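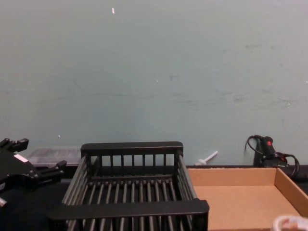 Workshop notebook, back bench
Jun 21, 2023

Job 1019, "small consumables and where they live." Carried over from the spring list, where it was carried over from the winter list. Gave it the morning.

The trouble as written up last time: everyone who uses this bench can find the tape, but only after buying more tape. Same goes for the glue gun, except that glue guns cost more and so people shout instead. Grirkbridge solved it with a wall of labeled drawers. I have seen the drawers. The labels are lovely and the tape is on the windowsill.

So, no drawers. The idea is to use open things you can see into from a standing position, and to stop once each item has one place it goes back to. Materials budget is nil, which helped narrow it down.

First candidate was the dish rack that came back from the Tustthorpe kitchen when they got a proper drying cupboard. I was against it on grounds of dignity. Having had it on the bench for a while I am less against it. It doesn't tip when you lean on the end, it's deep enough to hold awkward stuff, and you can see in from the front without lifting anything out.

Drawbacks, for the record:
Small things go straight through the bottom.
Every visitor asks if we do our washing up in here.
It's black, and so is the bench covering, so you find the corner with your hip.

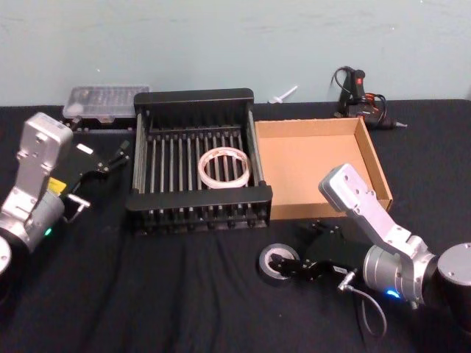

Tape storage took up most of the argument with myself. The obvious thing is to hang rolls on a peg, and we had a peg, and everything got hung on it except tape. Next thought was to use the silver rods in the rack as dividers and stand the rolls up between them like plates. A wide roll leans. A narrow roll leans and then leaves. The black electrical tape does best lying flat on the table, where the white core shows up against the cloth and is pretty much the only reason you can find it. I've been moaning about black on black for a year and the fix may be to buy only tape with a white middle. Grenik stock it that way but the last order was the kind with a gray core, so check before August when the reorder goes in.

Measured the space next to the rack for a tub: 63 mm. Measured the tub: 68 mm. Measured both again in case one of them had reconsidered. The tub is now holding pens in the office and I'm told it looks nice.

Tried the rack turned the other way, long side to the wall. Gained some width, lost the ability to reach anything at the back without putting a sleeve in whatever was at the front. Turned it back again. If you are reading this because you've just had the clever idea of turning the rack round, please see the previous sentences.

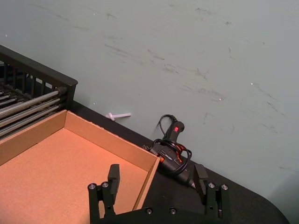

Glue gun next, and the general question of hot tools. I don't want it in the rack, where the cord will thread itself through every gap available and come out with a fork we don't own. Leaving it propped by the wall works better than it sounds: the handle stays upright, so you can grab it, and the little red rocker switch is up near the top where you can check it at a glance. What doesn't work is the cord. It's looped over and around the gun in the traditional manner, and whoever wants it next gets to spend their time undoing the last person's idea of neat. Velcro strap, please. The cardboard tray with the low walls is for glue sticks and spare nozzles, and it would be doing a fine job if anybody put any in it. I like the tray otherwise. It's corrugated, it has no lid to lose, and when it gets horrible we can flatten it and cut another.

Timed trial in the afternoon, one person per go: find the electrical tape, find the glue gun, put both back. Allowed 30 seconds. I managed it easily, having put everything there myself. The next in line managed it too, then put the tape in their pocket and went to lunch. I am counting this as a pass for the storage and a separate issue for the pocket.

Still to do:
Velcro strap for the glue gun cord, two if they come in pairs.
Fill the tray. Sticks are in the Holub box under the stairs, along with everything else from Holub.
Liner for the bottom of the rack. Mesh, or an old tea towel if we're committing to the theme.
Wipe down the wall behind the bench. The gray streaks have been there long enough that I'd started to think of them as a design.
Tell Tustthorpe we're keeping the rack. They haven't asked.

Left 1019 open.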